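Dec 25, 2019

Kevico starter kit, second day on the bench. Quiet building, so I got further than expected.

The brochure says two arms "assemble small gear trains out of the box". The box took me most of yesterday. The mounting holes don't match the Testen bench plate, and the adaptor is an extra on the Quiambao price list at 119. I drilled my own.

Grippers first. The foam-like facing on the fingers does hold better than the bare ones we had from Hisport, I'll give them that. What I don't believe is the life figure: 1,000 cycles before the pads want changing, with no word on load or what was being gripped. Metal teeth are not kind to soft pads. I have started a tally on the whiteboard and will look at the pads again in March.

Software: error 407 whenever both arms are told to move before the wrist cameras have come up. The manual lists codes up to 4 and then stops. Restarting in the right order clears it — left arm, right arm, cameras — but a paying customer shouldn't have to find that out.

The gear task is the one the salesman kept coming back to. Small gears on to a white carrier plate with a hole through the middle, one arm holding a gear while the other keeps out of its way or lends a hand.

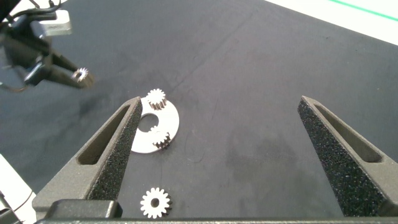 My worry is the plate. Nothing in the kit fixes it down, and their demo video never shows the start position from the side. If it has been taped, the claim is worth a lot less. Asked Quiambao by email, no answer yet.

To do: same task with the plate turned a quarter. Then with the room lights off. Don't sign the order form before both are done, whatever the discount.

Spare pads: get a price in writing.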